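News > Local Collections > Ferry books

Old ferry books from Jumholm can now be read at the library

Last updated: Sunday, 16:40

The log books of the Jumholm ferry, which lay for many years in the cellar of the former Ljungberg shipping office, can now be read by everybody in the reading room of Burnden Town Library. The books cover 26 years of crossings between Burnden and the island. They hold 3,060 pages, all written by hand, and until this spring only a small number of people had seen them.

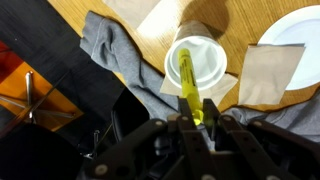
Burnden Town Library, Local Collections

The ferry men wrote one line for each crossing: the hour, the wind, the passengers and the goods. On most days the line is very short. "Calm. Four persons, one calf" is a usual entry. On other days the writer had more time, or perhaps more feelings, and the line becomes a half page on ice, on a broken oar, or on a customer from the mainland who did not wish to pay for his bicycle.

Aslak Hovland at the library has worked with the books since they were brought up from the cellar. The first months went to drying and cleaning, and after this the pages were photographed and put in order. Two of the books had lost their covers and were bound together in the wrong way, so that one winter seemed to have two Februaries. It took some weeks before the mistake was found.

"I had read about the same storm two times and I thought, this poor man," Hovland said. "Then I saw that it was the same storm."

The photographs of the pages are complete. The typed text is not. So far 600 pages have been typed, beginning with the oldest book, and the work will continue through the autumn. The typed pages can be searched by name, by farm and by type of goods. For the remaining pages the visitor must still read the handwriting, and the library admits that this can be slow. The first ferry man, who signs with one letter only, wrote clearly and with a good pen. The man who came after him used a pencil and pressed very lightly.
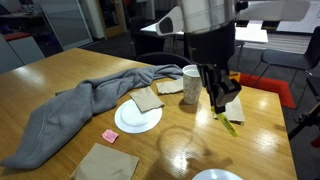
LOCAL HISTORY

Already before the opening, families on both sides of the water had begun to ask for certain dates. Many of them look for the day when a grandparent came to the island or left it. The books are not always helpful in this matter. Adults are often named, but children were free of charge and are mostly written as "and small ones". Servants are sometimes written only with the name of the farm where they worked.

The goods are easier to follow. In the early books there are butter, salted fish, roof tiles and much seed potato. Later come sewing machines, lamp oil, and in one September a piano, which needed three attempts. The first two times the wind was wrong, and the piano stood at the Burnden landing under a sail. The ferry man did not write who it was for, and the library would be glad to hear from anybody who knows.

Golshifteh Sharifi, who has typed the greater part of the oldest book, noticed that the crossing to the Stulik mill became more common in the years when the island mill was closed. The farmers brought the grain over in the morning and waited for the flour, and the ferry waited with them. On such days the evening crossing is written as late, without any other explanation. She has made a separate list of these days, and it is available at the desk.

She also made a word list, because the language in the books is a mixture. Some words for weather exist only on Jumholm, and for a few of them the meaning is still not certain. "Glimwet" is one of them. It appears in spring, in mild weather, and always before a crossing which took more time than normal. Sharifi believes that it means a thin fog lying low on the water. Others have proposed a type of wave.
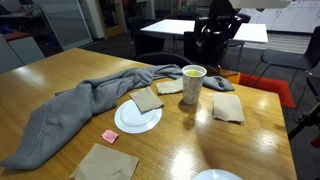

Torunn Holmgren writes to us that her mother used this word, and that it had nothing to do with fog or with waves. "It was when the sun was strong on the water and you could not look at it," she writes. "The boat had to go the long way, by the north stone, so that the man could see where he was steering. We said it also about a wet road." She adds that the library should speak with the oldest people at the north end of the island first, as the south end had other words for nearly everything.

The library has put her letter together with the word list, and the entry has been changed to show both meanings. More letters of this kind are welcome. They can be short, and they may be written by hand.

Not all questions around the books have been solved. The Ljungberg office kept them for as long as it ran the ferry, but the last book stops in the middle of a week, and it has many empty pages at the end. The ferry itself continued after this, as we know from the newspapers. Rafferty Tillman has suggested that there was one more book, and that it stayed on board when the boat was sold. He has written to the harbour where the boat was last registered, and at the time of writing he has not received an answer.

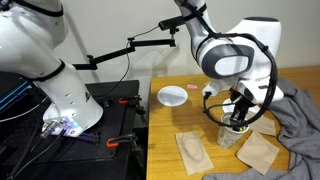

If one more book exists, it would cover the years just before the road bridge, and these are the years many people ask for. The fares were also changed in this period, and the island had strong opinions on it. A petition against the new fares is kept in another box in the same collection, and it can be ordered together with the ferry books.

The printed guide to the collection has been made in 600 copies and is free of charge. It contains a map with the old landing places, the word list as it was before Holmgren's letter, and some advice for reading the handwriting. Fouad Bouzid has drawn the map after the descriptions in the books. Three of the landing places are no more to be seen, and he has marked them with an open circle. The north stone is on the map too, a little further to the east than on the modern sea chart, because the ferry men always gave its place from the old landing.

The original books are shown in the reading room in the afternoons. Please ask at the desk, leave pens in your bag and use the pencils that are provided. Pages may be photographed without flash. Groups should write to us some days before they come, as the room is small.

Contact: Local Collections, Burnden Town Library | © Burnden Town Library | Back to top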